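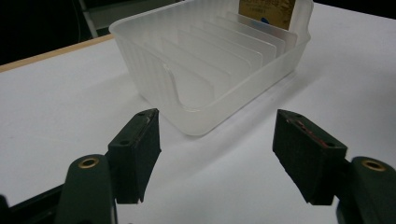
Keeping the Cladach gripper in shape
Bayu Sutanto and Jacqueline Joly

Most of our October went into looking after the hand-held gripper, which neither of us had expected when we signed up (we both thought we'd be writing code!). Every 202 cycles we stopped, wiped both finger pads, went over the pad screws with a small driver and wrote it all down in the log. Jacqueline kept the log and I did the screws, and after a week or so we swapped. By the end of the month we had reached 1,020 cycles, and we still want to try a softer pad next term.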